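Student teams begin simulated kitchen stage of Ulura robotics program

4 min read

DARBY - Student teams in the Ulura program have begun the kitchen stage of this year's competition, in which a simulated robotic arm must move food items between cookware and plates on a virtual countertop. The stage runs until the end of May and is scored entirely in software.

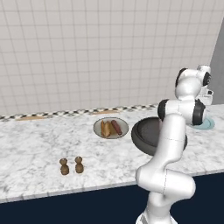
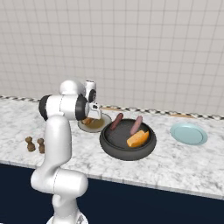 Simulated arm at the kitchen counter used in the Ulura competition. The second view shows two sausages in the pan.

The program is open to senior secondary students and is delivered as an after-school class at three sites, with a shared set of lessons and a common simulator. A total of 69 teams are registered for the kitchen stage. Each team works with the same arm model, the same counter and the same collection of objects. Object positions change between trials, so a program that relies on fixed coordinates will not score well over a full run.

Teams write their own control code and submit it to a central queue operated by Nzioka, the program's technical partner. Each submission is run without further input from the students. The queue returns a log file, a score and a replay of the trial, usually by the following morning. In the first part of the stage, the queue processed 3,781 trials, of which 2,093 met the minimum score for a completed task.

Scoring is based on final object position, time taken and contact force. A food item must come to rest inside the rim of the target plate. Points are deducted if the arm strikes the wall, the cookware or any object that is not part of the task. A trial ends when the program signals completion or when the time limit is reached.

The most common fault recorded to date is an incorrect approach angle. A gripper that comes down too steeply on a rounded item tends to push it sideways before the fingers close. Several teams have responded by adding a short pause above the item and a second position check - a change that costs time but has reduced the number of dropped items in their logs.

A second group of faults relates to the wrist. The arm can reach most points on the counter in more than one posture, and some postures bring the forearm close to the pan. Class material for this stage therefore includes two new units on joint limits and path planning. Students are asked to plot the full path of the arm before submitting and to keep the plot in their workbook.

Workbooks are assessed separately from the trials and make up part of the final result. They must include version notes, a record of failed trials and a written explanation of at least one change to the code. Assessors look for clear records, and a team with a modest trial score may still advance on the strength of its workbook.

Teams that advance will move to the Jeretti round, held in Darby. The object set for that round will not be released in advance. Teams will receive the task description at 9 am and will have until 4 pm to submit a final version of their code.

Schools wishing to take part in next year's program may register their interest through the Ulura office. No prior robotics experience is required, but students should be comfortable writing short programs.

Related releases

Ulura simulator update: changes to contact force reporting
Jeretti round: rules and eligibility
Workbook guide for new teams
Nzioka to continue as technical partner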